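Tudamwood Corner Shower Shelf by Kopecký: Six Months In

Posted May 6, 2019

I have owned four shower caddies in ten years, and each one left me in its own way. The first rusted. The second hung off the shower head and slowly bent the pipe toward the floor until I was rinsing my knees. The third had suction cups, and anyone who has owned suction cups knows how that story goes, usually at three in the morning. The fourth was a gift and I don't talk about it.

So last November I spent $29 on the Tudamwood, a two-tier corner shelf that sits on its own feet in the tub and leans into the wall like a teenager at a bus stop. It had 1036 reviews at the time. I read far too many of them. A surprising number were about the box.

Kopecký ships the thing flat. You get two shelves, three legs, a bag of screws and a little folded sheet of drawings that shows a smiling man with no ears building it in four steps. It took me nine steps. Step five was taking apart steps two through four, which the man with no ears doesn't mention. You will also want your own screwdriver. The one in the bag is the size of a toothpick and about as stiff.

Once it was up, I'll admit it looked good. The wood is pale and smooth and made my bathroom look like it belonged to someone who folds towels into thirds. Then I put my things on it.

Most of what's in a shower these days comes in a fat plastic bottle with a round bottom edge, and the slats on the upper shelf are spaced just wide enough that a narrow one will tip. It tips slowly. You can be halfway through washing your hair and watch it make up its mind. After the second week I gave in and started laying the tall ones on their sides.

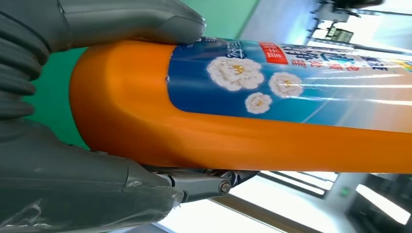 One reader wrote in after my first post on this shelf to say that I had the slats upside down, that the rounded side goes underneath, and that any bottle will stand up on it fine if you flip them over. I flipped them. It took half an hour and cost me a screw, which is now somewhere in the drain. The reader was right about the rounded side and mostly right about the bottles. Big ones stand now. The travel sizes still go over if you look at them, and I have stopped buying travel sizes, so I suppose we've both grown.

The lower shelf is the better of the two. It's deeper, it has a small rail along the front, and it's where everything ends up anyway. My one gripe is the height. There's so little room between the shelves that a pump bottle has to go in at an angle, like getting a couch up a stairwell. If your household runs on pumps, measure first. If your household runs on squeeze bottles and half-empty tubes that no one will admit to having opened, you'll be all right.
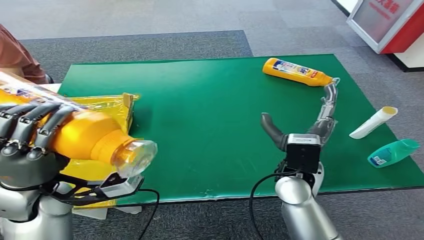
Cleaning is where the Tudamwood earns back some of my good will. The old wire caddies grew a pink film in every joint, and I went at them with a toothbrush on Sundays like a man being punished. With this one you wipe the slats, tip the whole shelf up, and let the shower run under it. The feet do collect a ring of gunk. They pull off, and they go back on if you swear at them. I tried the Fluro bathroom spray first, and it left a pale patch on the bottom shelf that I now cover with a sponge. Plain dish soap works better and doesn't smell like a swimming pool.

As for the competition, the Stilavora tension pole is the one everybody sends me links to. It holds more, it reaches the ceiling, and it costs $51, for which I'd expect it to hand me the towel. A neighbor has one. It came down during dinner. We all heard it, nobody said anything, and somebody passed the potatoes.

After six months the wood has darkened a little near the back leg, and one screw has worked loose twice. It hasn't wobbled, rusted or fallen on me, and my pipe is pointing the right way.

Four stars. I took one off for the toothpick screwdriver, and I'd take off another half for the man with no ears if the site let me. The screw is still in the drain.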